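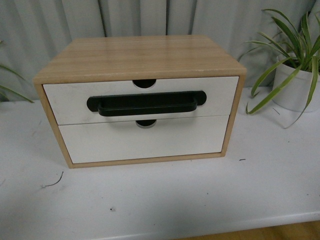
LAGMAN LAUNCHES THE KANDIMO, A DRAWER UNIT FOR PEOPLE WHO HAVE GIVEN UP ON THE KITCHEN DRAWER

Wimville, 26/10/2019 - Lagman, the small furniture maker on Gramadetti Street, today puts on sale the Kandimo, a tabletop cabinet with two drawers, a wooden shell and white fronts. It goes on a desk, a sideboard or the end of the kitchen table where the post collects. It has no app, and it will not be connecting to anything.

The Kandimo is the first new piece from the Wimville workshop in two years. The last was a shoe bench, which the company still describes as "well reviewed by those who bought it".

"People kept coming into the shop asking for somewhere to put batteries," said founder Jennylyn Lagman. "Also takeaway menus, spare keys, and the little bags of screws that come with other people's furniture. I had been telling them to buy a bowl. Then I looked at my own bowl."

Development began in July of last year and took longer than planned, largely on account of the handles. The workshop tried knobs, leather tabs and a rope loop that Heledd Vaughan, who runs the joinery bench, has asked not to see again. The finished cabinet has a black pull handle on the drawer front and a half-round finger notch in the top edge. Both sides of the argument claim to have won.

"The notch does the job on its own," said Vaughan. "I have said so in several meetings. The handle is there for people who like handles, and I accept that they exist."

The wood is left light so that the grain shows, and no two tops come out quite the same. Customers who would like theirs to match a friend's are advised to choose a different friend, or to ask in the shop, where the staff will hold a few side by side and do their best.

The white fronts were the other long conversation. An early plan had them in the same wood as the shell, and for a while there was a green one, which now lives in the workshop toilet holding paper towels. White was chosen because it gives the eye something to find first thing in the morning. It will pick up the odd smudge in use, and a damp cloth is all the care the company suggests. Polish is best kept for the top. 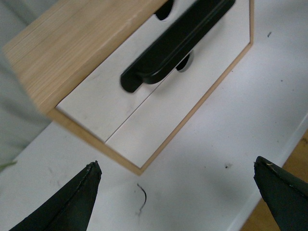 Does the Kandimo need to be put together at home?
Each cabinet leaves the workshop fully built, with its handles on, and there is no bag of screws in the box.

Lagman is making a first batch of 300, sold from the Wimville shop and by post. Each costs £44, with delivery extra outside the town. The company had considered £43.99 and decided everyone involved was too old for it.

The cabinet was tried out beforehand in 28 homes in and near Wimville. Households were asked to use it as they pleased for a month and then write down what was in it. The answers ran to sewing kits, dog treats, foreign coins, birthday candles, a great deal of string, and in one case a second, smaller set of drawers.

Janelle Rivera, one of the testers, put hers on the hall table. "The top drawer is for things I need and the bottom one is for things I might be asked about," she said. "I've stopped losing my library card. I have started losing my gloves, but they were never going to fit."
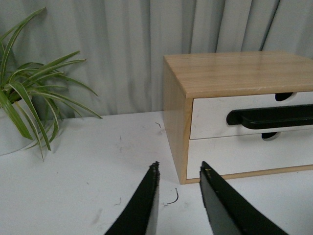
Plants came up often in the replies. Plenty of testers had the cabinet next to one, or under one, and wanted to know about watering. The advice from the workshop is to stand pots beside the cabinet or to put a saucer under anything that goes on top, and to wipe up spills the same day. Wood forgives most things but it does not forget a wet flowerpot.

Nestor Pascual, who handles orders, expects the first parcels to go out early next week. He would like it known that the shop telephone is answered in the mornings only, that he is the one answering it, and that he does not know when the shoe bench will be back.

The launch is being held in the shop today until closing time. There will be tea, and visitors are welcome to open and shut the drawers for as long as they wish. Anyone who brings in the contents of their own worst drawer can have it sorted at the front counter by Aaliyah Zacharias, who manages the shop and says she has seen worse. 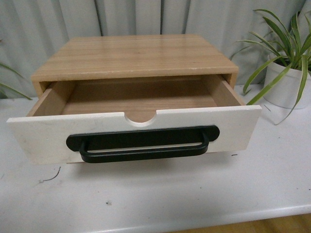
The Kandimo by Lagman, with drawer open and still empty.

Press enquiries: Aaliyah Zacharias, Lagman, Gramadetti Street, Wimville. Cabinets can be lent for review and should be returned without batteries in them.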